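Home About Kitchen Small Repairs Archive Contact

Putting the kitchen in order before the new year

Wumpini Appiah
Dec 25, 2023

I moved to Lolldale in October, and until this week I was still cooking out of the moving boxes. In the beginning it was only two boxes, and I told myself that I would unpack them when I had a free evening. Then I opened more of them to look for the can opener, and I did not close them again. By the start of December I knew the place of every item in those boxes, and this is a bad sign, because it means you have started to use them as furniture.

So I took a few days for it. I began with the drawer next to the stove, which had become the drawer for everything. I took it out completely and turned it over on a towel. Inside I found four wooden spoons, a roll of string, the warranty for an Elero hand mixer that I gave away long ago, and some 21 rubber bands from the post. I kept the spoons and the string. The rubber bands went into a jar, and I admit the jar is now standing in a place where I don't need it.

My mother has a rule that I try to follow. The thing you use with your right hand must live on the right side. When I was a child I found this very strict. Now I put the ladle, the peeler and the good knife to the right of the stove, and the cutting boards upright on the left, and I do not have to cross my own arms when I am making soup.

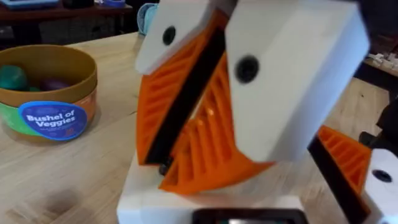

Lolldale, the second evening of tidying.

The pots took me longer. I own too many for one person, but each one has a history and I am not strong in this matter. The big one I need for jollof when people come. The small one with the loose handle is only good for eggs, and still it came with me through three apartments. I put them inside each other with a sheet of kitchen paper between, as Ryan Sedgwick from downstairs advised me, and they make much less noise when I pull one out. The lids do not fit anywhere. For the moment they stand in a dish rack that I bought at Qudah, the household shop behind the bus station, and I am quite satisfied with this solution.

Dry food was the last part. I had two open bags of rice, three of lentils, and a bag of flour which I did not remember buying. I washed the old coffee jars, let them dry overnight, and wrote the names on paper tape. My handwriting is not beautiful, so I wrote in capital letters. The spices I sorted by how often I use them. I tried the alphabet first, but then the allspice is always in front and I use it maybe once in a year.

What I still did not solve is the cupboard over the fridge. I can reach it only with the chair, and the chair is not very stable on this floor. If somebody knows a good low step that folds flat, please write it in the comments. I saw one from Cindmont but it seemed to me expensive for a thing you stand on.

Tomorrow I will wash the towel and bring the empty boxes down to the paper container, except one, which is the right size for the winter shoes.

Share Print Email
2,076 views | 5 comments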